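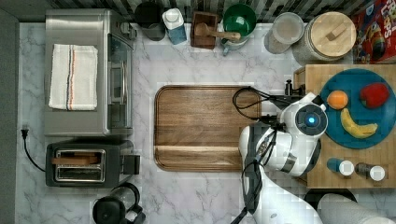
Honar suspends kitchen trials of Elow arm control software after restart fault

Print this page | E-mail this page

Honar has suspended all kitchen trials that use its Elow control software, following a fault in which a robot arm began to move again after it had been told to stop. The fault occurred in February at the company's test kitchen in Egger. There were no injuries and no damage to the building.

The arm had been halted by an operator during a routine practice of the toast task. The operator had started to rearrange items on the worktop when the arm resumed its previous movement without a new command. It travelled for two seconds before a second operator cut the power at the wall. The gripper struck the edge of the worktop and one of its fingers was bent.

Honar reported the matter to its insurer and to its trial partner, Bremard, on the same afternoon. Both companies agreed that work with powered arms should cease until the cause was known.

"A stop must remain a stop until a person decides otherwise," said Maarja Ķēniņš, Head of Safety at Honar. "On this occasion our software did not meet that standard. We regret the alarm caused to our colleagues, and we are grateful to them for acting quickly."
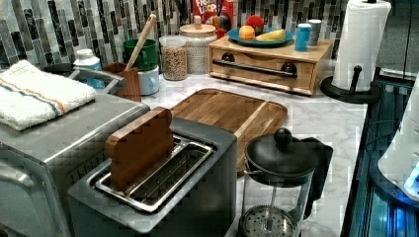 The Elow software keeps a list of movements waiting to be carried out. A review by Honar engineers has found that, when the stop button was pressed at the same moment as a new movement joined the list, the software recorded the stop as finished and went on to the next item. The fault did not depend on what the arm was handling. The toast task is practised with a wooden block shaped like a slice of bread, placed upright in the toaster, and the same fault has since been repeated on a bare bench with the gripper empty. It was not found in the arm's motors or in its wiring.

A corrected version of the software has been written and is now being checked by Bremard. Under the new version, pressing stop will clear the whole list, and the arm will not move again until an operator has turned a key on the control desk. The key will be kept by the person working at the counter.

Honar has also reviewed how its counters are laid out. Toasters and ovens will be disconnected from the mains whenever an arm is under power, unless heat is needed for the trial. Towels and other cloths will no longer be kept on top of ovens. A line will be marked on the floor to show how far each arm can reach, and staff will not cross it while the arm is live.

"We asked for the full records and we received them," said Ivars Vasiliauskas, Director of Trials at Bremard. "Our checks will take as long as they need to. Bremard will not agree to a restart on the strength of a software change alone — the working rules at the counter must change as well."

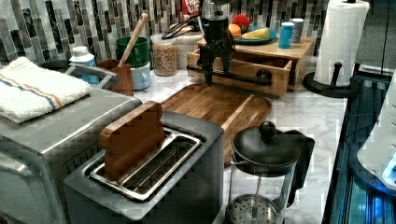
The worktop at Egger, with an arm reaching down in front of the wooden drawer box.

Customers who hold a copy of Elow for research use have been asked to switch off their arms and to wait for the corrected version. It will be supplied free of charge. Honar has extended support for all current users until the end of 2029, and its plans for a home version are on hold.

A written account of the fault, including the order of events and the test results, will be sent to every registered user once Bremard has finished its checks. Enquiries should be made to the Honar press office.

Comments (2)

benchtop_lee
We run Elow in our lab and got the notice this morning. Does the key switch need new hardware, or can it be wired into the old desk? The notice doesn't say.

Margaret P.
Glad no one was hurt. I would have thought that cutting the power straight from the stop button was the obvious way to do it. Is there a reason it goes through the software at all?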